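4.2 Thread state during knot tying

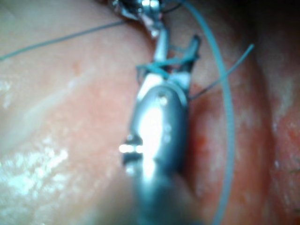
Figure 2. Close view of a knot-tying step. Blue suture is looped around the partly open jaws, with the tip of a second instrument just above them.

Knot tying was the hardest step for the Prilavau tracker. The thread crosses itself several times near the jaws, and glare from the metal and the wet tissue hides short pieces of it. In Figure 2 the long arc to the right of the instrument is easy to follow, while the loops below the tips overlap closely.

We labeled 600 frames from the knot-tying part of the Pirkgate recordings. Azucena Ochoa and Wing-yan Kao each marked the visible thread by hand, working separately, and settled differences before training began. We held out 100 frames for testing. Thread pixels blurred by closeness to the lens were kept in the labels. Hairs and other fine fibers were not labeled as thread.

The tracker first finds separate thread segments and then joins them using direction and thickness. A segment that passes behind a jaw is joined only if both ends can be seen. With this rule the tracker made fewer false joins than the Fovham baseline, but it also left more gaps inside tight loops. Most of the remaining errors were within a jaw's width of the tips. We did not tune the joining rule separately for each recording.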